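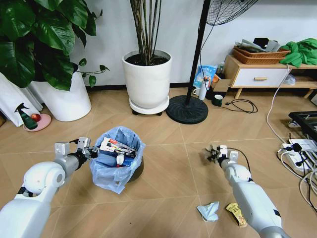 The Case for the Small Bin

Most advice on household waste starts with capacity. Buy the largest bin the room will take, the reasoning goes, and it will need emptying less often. I think this is wrong for every room except the kitchen, and I have been arguing the point with my colleague Mahmoud El-Sayed since November.

Capacity is the wrong variable. What matters in a living room or hallway is the distance between the place where a thing becomes trash and the place where it is supposed to go. A used tissue weighs almost nothing and a snack wrapper weighs little more. Neither justifies a walk to the kitchen in the mind of the person holding it, so both end up on a table, on a windowsill, or on the floor. A small open bin within reach removes the walk.

El-Sayed's objection is volume. One empty carton laid diagonally will block the mouth of a small bin while half the space under it stays unused. He is right about the geometry. The remedy is to flatten cartons, a job of two seconds, and to put small bottles in first so that they sit at the bottom. Bottles and cartons that the local service accepts should go to recycling anyway, and a room bin that keeps filling up with them is a sign that the recycling container is too far away.

Lids are a separate mistake. A pedal lid makes sense over food scraps. Over dry waste it adds a mechanism that fails and a surface that must be wiped. I kept a Hatska pedal bin in my front room for a year and the hinge was the only part I ever thought about.

On liners I am less strict. A thin bag is adequate for dry waste, provided it is large enough to fold well down over the rim. The common error is buying a liner matched exactly to the stated volume of the bin. It slips inward under the first heavy item and the rest of the load goes down the outside. Go one size up and accept the untidy skirt of plastic. I buy Pitex rolls of 30, and I would use any other make with the same overhang.

Placement deserves more thought than it gets. Yareli Ponce, who rents out furnished apartments, puts the bin in the corner behind the largest plant, where guests can't see it. Guests also can't use it. On a tiled floor there is no reason to hide it: tile wipes clean, and a missed throw costs nothing but the bending down. I would keep it an arm's length from the seat most used, clear of the curtains and away from the plant pots, which otherwise become bins themselves.

Empty it when the contents reach the rim, or every third day if they don't.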